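Entraide Automatisation Prollau
Rubrique : Cellules et bras, réglage et entretien

Le bras prend deux tranches de fromage au lieu d'une

Posté par Stitura, dim. 26 août

Bonjour à tous,
Je m'occupe d'une petite cellule de démonstration qui assemble des burgers avec des ingrédients factices. Le bras est fixé au-dessus de la table, les bacs transparents sont posés autour du plateau central et le programme prend les éléments un par un. Pour le pain et les steaks, je n'ai pas de problème. Pour le fromage, les doigts saisissent souvent deux tranches ensemble, et parfois la pile entière se penche dans le bac.
J'ai déjà réduit la vitesse d'approche et repris le point de prise, sans grand changement. La cellule a fait 1 389 cycles depuis le mois de juillet et les doigts n'ont jamais été remplacés. Faut-il commencer par les doigts ou par le bac ?

Folov
17 messages

Bonjour Stitura,
Je commencerais par le bac. Chez nous les tranches étaient aussi debout, et quand le bac glissait de quelques millimètres, le point de prise tombait entre deux tranches. Je vous conseille la suite suivante :
- fixer le bac avec une butée de chaque côté ;
- refaire l'apprentissage du point de prise avec la pile pleine, puis avec la pile à moitié vide ;
- descendre moins bas, juste assez pour tenir le coin de la tranche ;
- nettoyer les rainures des doigts avec une brosse sèche.
Il faut aussi vérifier le passage des câbles. Une boucle trop longue peut tirer sur le poignet à la fin du mouvement - on le remarque surtout du côté du bac arrière.

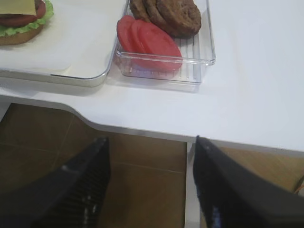
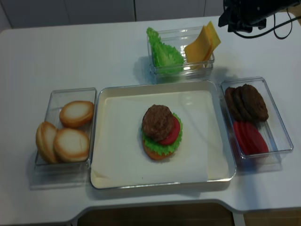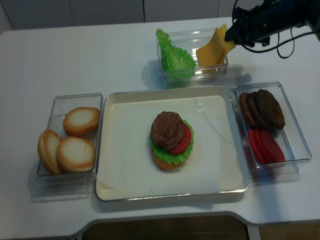
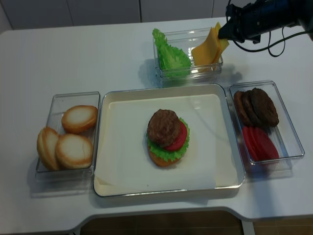 À quel intervalle faut-il refaire le zéro de la pince ?
Tous les 600 cycles, et aussi après chaque démontage des doigts. On ferme la pince à vide, on lit la valeur, et on corrige si l'écart dépasse la tolérance écrite dans la notice.

Bartoš
Membre

Je suis d'accord pour le bac, mais je n'attendrais pas trop pour les doigts. Sur notre cellule je les change à quelque 2 000 cycles, parce que les rainures deviennent lisses vers la pointe et que l'opérateur compense en serrant plus fort. Avec plus de force, la deuxième tranche vient avec la première. Baissez donc la force avant de toucher au programme, et notez l'ancienne valeur.

Stitura

Merci pour vos réponses. J'ai mis deux butées et j'ai baissé la force. Le fromage sort mieux, mais la dernière tranche de la pile tombe encore au fond du bac. Je vais essayer une petite cale inclinée derrière la pile.

Folov

Pour la cale, prenez une matière qui ne colle pas. La mienne était en mousse et elle partait avec la tranche.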